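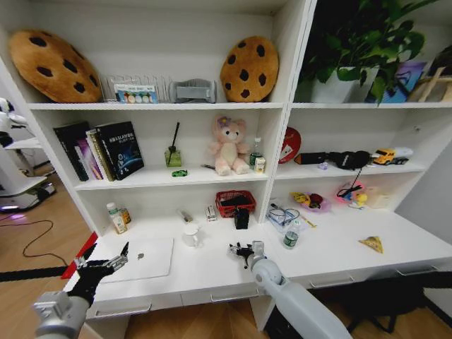 Shelving unit with the desk surface, laptop closed. Plant in the right bay of the top shelf.

23 December 2021

Boiler pressure down again this morning, 0.6 bar on the gauge against the 1.2 I set last night. Topped up through the filling loop to 1.3 and wrote the time on the pad. If it drops by the same amount overnight, the leak is on the heating side and large enough to show somewhere. No damp under any radiator. The pressure relief pipe outside was dry at eight and dry again at noon, with a sandwich bag tied over the end. The bag had nothing in it. Expansion vessel is the next suspect.

Checked the vessel after lunch. Boiler off, system drained down to zero, tyre gauge on the Schrader valve. It read nothing at all. Pressed the pin and got a little air and no water, so the diaphragm is probably sound and the charge has simply gone. Pumped it to 0.8 bar with the bicycle pump, waited 30 minutes, read 0.8 again. Refilled to 1.2 cold. With the heating on and the flow at its usual temperature the gauge climbed to 1.6 and stopped there. Last week it was going past 2.5 before the radiators were properly warm.

That accounts for the swing but not entirely for the loss. The relief valve may have been passing a small amount at the top of each cycle and drying off before I got round to looking. Will leave the bag on over Christmas.

Getsemaní Quintero rang at three about the quote from Wullex. They want 435 for a new vessel, fitted, and cannot come before the second week of the new year. She thinks it is high. I said I would hold off until I have a run of readings. She had the same fault in April and it was the valve cap, which had no rubber seal in it. Went and looked at mine: metal cap, seal present but hard. Took one off the old bicycle and fitted that for now.

Radiators balanced in the afternoon, badly overdue. Opened everything fully, then closed down the lockshields starting with the one nearest the boiler. The landing radiator needed only a quarter turn open. The back bedroom is still cold along the bottom, which I put down to sludge. Bled it and got black water almost at once and very little air. It will have to come off the wall in the spring and be flushed in the garden. The others are within a couple of degrees of each other on the clip thermometer, apart from the bathroom, where the valve is painted shut.

Inhibitor: there is none to speak of after this much topping up. The Kivau bottle in the cupboard says one litre treats up to 100 litres of system water, and I make ours a bit less than that. Dose through the towel rail when the pressure has been steady for a few days. Pointless before then.

Room thermostat set to 17 overnight, down from 18. I want the smaller temperature swing while I am taking readings.

Rest of the day. Bread, one loaf, underproved. Posted the last parcel. Read forty pages of the Hjaltadóttir and lost the thread somewhere in the chapter on harbour dues. Rain from four onwards, wind in the south-west, gutter over the back door dripping at the joint again.

22:10, gauge at 1.2, heating off for an hour. Next reading at seven.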